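Rechercher sur le site Rechercher OK

Compte rendu de la réunion de l'équipe boutique et linge

Publié le 13 mars 2026 par Essam Tazi
Imprimer | Envoyer par e-mail

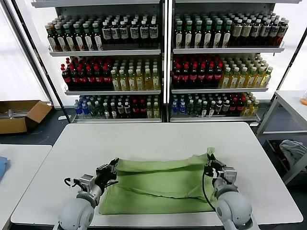

La réunion a commencé à 9 h 15 dans la petite salle du rez-de-chaussée. Présents : les équipes du matin et de l'après-midi, la responsable des achats, le responsable de l'entretien et Essam Tazi, qui rédige le compte rendu. Deux personnes excusées. Le compte rendu de la réunion de janvier est adopté avec une correction : au point 3, lire « table de pliage » et non « table de service ».

1. Pliage des torchons et des serviettes

Le pliage continue de se faire sur la table blanche, devant les rayonnages de boissons. L'équipe du matin demande si l'on ne pourrait pas revenir à l'ancien emplacement, près de la réserve. Après discussion, la réponse est non pour le moment : l'ancien emplacement sert maintenant aux livraisons de Drunico, et il faudrait tout déplacer deux fois par semaine.

Plusieurs personnes signalent que les piles ne se ressemblent pas d'une équipe à l'autre. Le matin plie en deux puis en trois, l'après-midi en quatre. Les piles en quatre sont trop hautes pour les casiers. Il est décidé que tout le monde plie en deux puis en trois. On étale d'abord la pièce à plat, on tire les coins du haut, on lisse avec la main et on plie ensuite. Les pièces trop froissées sont mises de côté pour le repassage et ne vont pas dans la pile.

Les tissus verts sont réservés à la boutique, les blancs à la salle. Des verts ont encore été retrouvés en salle la semaine dernière. L'équipe de l'après-midi fera le tri avant la fermeture.

Stock de linge : le dernier inventaire donne 125 torchons verts. La responsable des achats propose d'en commander 40 de plus chez Kuster, même qualité, même format. Accord de la réunion. Les torchons tachés ou déchirés seront retirés à la réception de la commande et passeront à l'atelier.

2. Rayonnages de boissons

Les deux rayonnages blancs côte à côte restent où ils sont. La question posée en janvier était de savoir s'il fallait une présentation différente pour chacun. La majorité préfère garder à peu près la même disposition des deux côtés : les colas à bouchon rouge et les thés sur le niveau du milieu, les bouteilles sombres en haut. Les clients s'y retrouvent et le réassort va plus vite.

Le niveau du bas du rayonnage de gauche pose davantage de problèmes. On y trouve un mélange d'eaux, de bouteilles sombres et de bouteilles jaune pâle, et chacun complète avec ce qu'il a sous la main. L'équipe du matin souhaite garder ce niveau pour les fins de carton. L'équipe de l'après-midi voudrait n'y mettre que de l'eau. Pas d'accord trouvé. On garde le mélange jusqu'à la prochaine réunion, avec les eaux à étiquette bleue à l'extrémité gauche.

Rappels pour le réassort : étiquettes tournées vers l'avant, dates les plus courtes devant, pas de carton vide laissé au pied des rayonnages. Le relevé des quantités se fait sur la fiche et non plus sur le cahier. Le dernier relevé complet, réserve comprise, donne 508 bouteilles. Il manquait la signature, la fiche est à reprendre.

Une question sur les thés : faut-il continuer à en tenir un bloc entier sur chaque rayonnage ? Les ventes ont baissé depuis janvier, mais la responsable des achats rappelle que c'est le cas tous les ans. On ne change rien avant le retour du beau temps.

3. Table de pliage

Le responsable de l'entretien a resserré les pieds. Il demande que l'on ne s'assoie pas dessus et que l'on ne pose pas de cartons de bouteilles sur le plateau, même pour quelques minutes. Le plateau se nettoie à l'eau savonneuse, matin et soir, avant de poser le linge. Le produit Vatham laisse un film qui marque les tissus et ne doit plus servir sur cette table. Il reste autorisé pour les sols.

Une deuxième table a été demandée. Le devis de Drorkeo est arrivé, mais le modèle proposé est trop large pour laisser passer le chariot entre la table et les rayonnages. Il faut garder un passage de 100 cm. Essam Tazi redemande un devis pour un modèle plus étroit.

4. Chariot et circulation

Le chariot à linge doit être ramené dans le couloir après chaque tournée. Il a été laissé deux fois devant la porte de la réserve et la livraison a dû attendre. La roue avant droite grince, l'entretien s'en occupe.

La proposition de marquer l'emplacement du chariot au sol est acceptée. Reste à choisir la couleur de l'adhésif, il y a un reste de rouleau jaune à l'atelier.

5. Questions diverses

Clé de la réserve : elle doit être remise au crochet et non dans le tiroir. Un double sera fait.

Éclairage : un tube clignote au fond de la réserve. Déjà signalé en janvier. L'entretien attend la pièce.

Horaires : l'équipe de l'après-midi demande à commencer le pliage une demi-heure plus tôt les jours de livraison. Essai accepté pour un mois.

Gants : il n'y a plus de petite taille. À ajouter à la prochaine commande.

À faire avant la prochaine réunion
- Commande de torchons chez Kuster : achats
- Nouveau devis pour la table étroite : Essam Tazi
- Reprise et signature de la fiche de relevé : équipe du matin
- Tri des tissus verts et blancs : équipe de l'après-midi
- Roue du chariot, marquage au sol, tube de la réserve : entretien
- Double de la clé : achats

La séance est levée à 10 h 30. La date de la prochaine réunion sera affichée près du planning.

Imprimer | Envoyer par e-mail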